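Teaching an old arm to sort the kitchen drawer
Six of us, one shared workshop in Sowerby and a great deal of cable 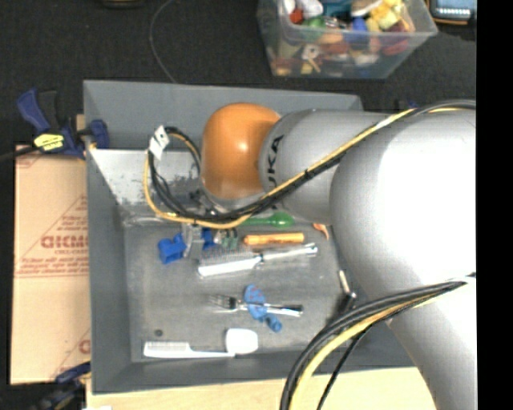 Page last changed: 2019-09-28

I joined the Bradberg workshop in January to mend a chair, and somehow I ended up in the robot corner (the chair is still in bits, by the way). We call the project Trundau, after the bus stop outside, and the idea is simple: the arm reaches into a grey bin, picks out one thing and puts it where it belongs.

Simple to say! A green plastic spoon is one sort of problem and a fork lying flat is quite another. Then there's the comb, and the white brush, which I've grown oddly fond of. We've got 67 bits and bobs on the list so far, mostly from charity shops, and I keep adding to it.

The bin is held with bar clamps, and I'd say buy decent ones before you buy anything clever. Ours shifted 2 mm one evening and we spent hours blaming the software – my software, as it happens. The black and yellow cables get tied back after every change, too, or they wander.

Our picking program is called Wavon. Last month we gave it 137 tries and it managed a run of 10 without a miss, so there was cake. Forks are next on my list, and I've booked the bench for the whole evening.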